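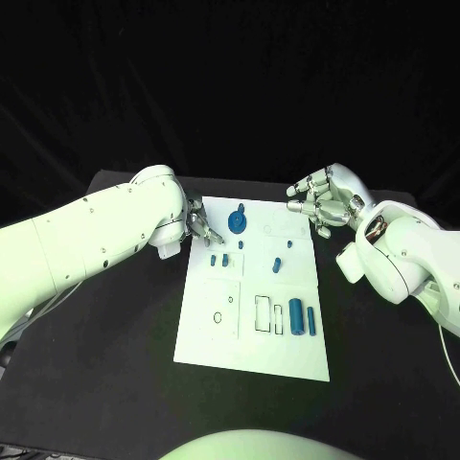 Sheet 804 on the dark bench, eight blue parts, curtain drawn.

September, 10.40

Torel layout sheets, continued. The previous entry ended with "just need to print it", so I have left the rest of that page blank as a memorial.

What we want, for anyone picking up the notebook cold: one sheet of white paper per kit, a panel for each part, and in each panel the part's outline in black. Part goes on outline. When every outline has its part the kit is complete and can go in its bag. Sostinum have been sending kits out checked against a typed list, and the typed list calls three different things "plate, small". Hence the drawings.

Drawing the outlines took most of yesterday. First attempt was tracing round the parts with a pencil, which is quick and satisfying and gives you an outline fatter than the part by the thickness of a pencil lead, more if you lean. Then flat on the scanner with the lid up, which gave good edges on one side and a soft grey shadow on the other. In the end I took the outlines from the Torel drawings, where they had been all along, in the folder named "old".

Settings as used for 804:
Outlines black, medium line.
Panel borders light grey, thinnest the printer will hold.
Clearance 2 mm all round between the part and the inside of its line.
No part names, no numbers in the panels.

On clearance. With the line drawn exactly to size, the part covers it, and you're left looking at a blue thing on white paper with no idea whether it is in the right place. Too much clearance and two of the similar parts will sit quite happily in each other's outlines, looking smug. 2 mm leaves a thin white gap that the eye picks up straight away. I tried less and it was fiddly. I didn't try more, it was nearly lunch.

On names. There is a school of thought in this workshop (there are two of us in it and we are evenly divided) that every panel should have its part name printed along the bottom. Against: the names are the problem. If the outline is good enough you don't need to read anything, and if it isn't, "plate, small" won't save you. Sheet 804 has gone out bare. The opposing view is invited to write in the margin, as it usually does.

11.25

Scale. First print came out small. I had put a check line of 138 mm on the test page and the ruler disagreed with it, then a second ruler disagreed with it in the same direction, and I had to let the first ruler off. Cause: the print box had "fit to page" ticked. I unticked it. It ticked itself again for the second copy. There is a setting further down called "actual size", and then another one under the printer's own properties that overrules it, like an aunt.

Procedure from now on:
1. Open the file from the Yazzie folder, the PDF, never the drawing file.
2. Set actual size in both places.
3. Print the test page and measure the check line. It should be 138. If it's anything else, stop.
4. Print the sheet.
5. Measure again if anyone has used the printer in between, including you.

The gear-like disc is the handiest thing for a quick test without a ruler. Put it inside its outline and see whether the white shows evenly. If it crowds the line on one side and can't be shuffled clear, the print has shrunk. It's also the part everyone picks up first, so it may as well earn its keep.

11.50

Paper. Ordinary office paper is fine for proving the layout and poor for anything longer. It slides. It also remembers having been in a drawer. Options as I see them:

Heavier paper. Would lie flatter. Our printer takes it through the back slot one sheet at a time and makes a noise about it.

Laminating. Tried on an earlier sheet. It lies beautifully flat and is so shiny that under the window you can't see the outlines at all, and the parts skate about on it. Also it now smells of the laminator, as does the cupboard.

Tape at the corners. Works. Low tack tape only. The brown tape that lives on the windowsill took a corner off the last sheet and left itself on the bench, and I spent a while with a thumbnail getting it up.

Have them printed. Driltum quoted for a run on matt card with the same grey and black. Their minimum is 3,000. I like the sheets, but I don't expect to like them 3,000 times, particularly as the outline for one of the plates is already under discussion. Quote filed. I have written back asking whether they would do fewer, and they have written back with the same quote and a calendar.

So: office paper for this round, taped if it wanders, replaced when it gets tatty. The file is the thing worth looking after.

12.15

Colour. Blue on white is very good. I had worried about it for no reason. Dark part, white paper, black line, and you can tell a gap from a filled panel from the other side of the bench. The earlier kit was in white, on the same white paper, and checking it was a sort of snow exercise. If Torel ever ask which colour we would prefer, the answer is blue, and please may we not be consulted on the shade.

Light grey borders: I had them black in the first draft. With everything in black the sheet looked like a plan of a small prison, and the panel edges got mistaken for outlines of something rectangular. Somebody spent time looking for the rectangular part. (Me.) In grey they step back nicely. They're very faint on the far side of the sheet when the light is low, and I would go one notch darker on the next version and no further.

Table. The dark top suits the job. The sheet's edges stand out, and you can see at once when it has been nudged round. The pale bench by the door is a nicer height but the paper disappears on it, and blue parts that roll off the paper end up among the pencil marks and old glue, where they look as though they belong.

Curtain. Stays drawn while the sheet is out. Black behind a dark bench gives you a gloomy corner, I grant that, and from the doorway it looks as if we're about to do a magic act. But the shelves are behind there, and the shelves are full of other people's interesting things. With the curtain across there's the sheet and the parts and not much else to look at. It wants a shake outdoors. It has wanted a shake outdoors since I started this notebook.

13.50

Notes on layout after living with it for a bit.

Similar shapes should not be neighbours. I had grouped them by likeness because it looked tidy on screen. On the bench it means that a part put down slightly carelessly is next door to the one outline it could be mistaken for. Spread them out. The sheet will look less designed and work better.

Orientation. The outlines should all be drawn the way the part naturally lands when you put it down. For one of them I drew it the other way up, flipped, so that it matches only if you turn the part over. Anyone would assume a wrong part in the bag. I did assume a wrong part in the bag, and got as far as opening an email to Torel. Email not sent. Drawing corrected in the file but NOT on any of the sheets printed so far, which should be used for shopping lists.

Order of filling. I was going to print small arrows suggesting an order. Dropped. People start with whatever is nearest the hand and always will, and the sheet doesn't mind.

Parts start off anywhere. There was talk of a tray at the side for them to come out of. I would sooner tip the bag on to the paper and sort from there, it saves a tray and the tray would only become somewhere to keep biscuits. The disadvantage is that a part can be sitting on top of the outline you are looking for. Lift it and look, then carry on.

Margin. Leave a wider one along the near edge. That's where sleeves go.

14.30

File housekeeping. The sheet files are now in the Yazzie folder with the sheet number first and the word "sheet" second. There were four files called "layout final" and I have kept the one that was, as far as I can establish, final. The others are in a folder named "old", where I expect to find something vital in a year's time.

The kit numbers and sheet numbers are separate things. 804 is the sheet. If the kit changes by one part, the sheet gets a new number, even if you only moved a line. Sostinum have asked whether it could be 804a. It could not. We had letters once, and reached a "b, revised".

Still to do:
Borders one notch darker.
Separate the two lookalike plates, opposite corners if the panels allow.
Wider near margin.
Bin or deface every sheet with the flipped outline.
Low tack tape, two rolls, hidden.
Reply to Driltum, again, with a number in it.
Ask Torel whether "plate, small" can be given a surname.
Curtain.

15.05

Margin note received in green ink re part names: "Small print under the outline. Would harm no one." Noted. I have tried it on a scrap copy in the lightest grey, and it does look quite smart, and I'm leaving the scrap copy in the back of the notebook without further comment.

Bench to be left as it is until tomorrow. If the sheet has to move, slide it by the white edge with the parts on and go slowly. Kettle is full.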